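Office Diary, Zelwood Branch
February

8:40 a.m.
The branch opened on time. The first hour was set aside for planning, in line with the schedule adopted after the Berchtold review. No meetings may be booked before 10:00 under that schedule, and the rule was kept by all teams except accounts, which had a supplier call that could not be moved.

The unread count in the shared mailbox stood at 2,944. Of these, 568 were copies sent for information only. The branch has asked that staff stop copying the shared address on matters already logged in Liven.

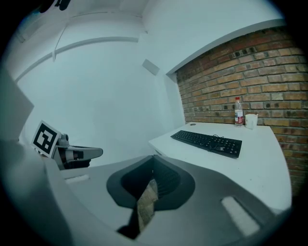 11:15 a.m.
The mailbox was sorted under the new rules. Messages more than a month old were archived without reply, except those from clients. The work was done at the desk by keyboard and took longer than planned. Two of the folder names proved too much alike, and mail meant for "Pending" was filed under "Pending Review." The second folder has been removed.

Head office circulated a notice on after-hours messages. Staff are not expected to answer mail after 6:00 p.m. unless they are on the duty list. The undersigned notes for the record that the notice was sent at 9:52 last night. 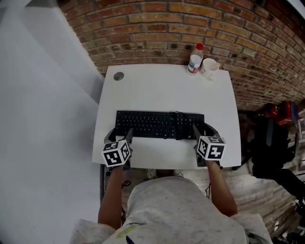 2:30 p.m.
The trial of Cident for task tracking was discussed. It was agreed that no one should hold more than 3 open priorities at a time. Sales objected that its work does not divide in this way. The limit will apply to sales from next month, and a written exception may be requested until then.

The text of the guidance was cut to 700 words. The section on delegation was kept in full. The section on breaks is to be written again, as it still refers to the old lunch hours.

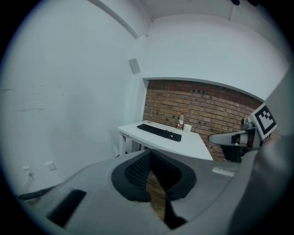 5:20 p.m.
The mailbox closed the day at 568, all of it the information copies, which await a decision. Berchtold has asked for the February figures early. The request was accepted, although the time sheets from the second floor are still outstanding.

Carried forward: duty list, folder names, wording on breaks.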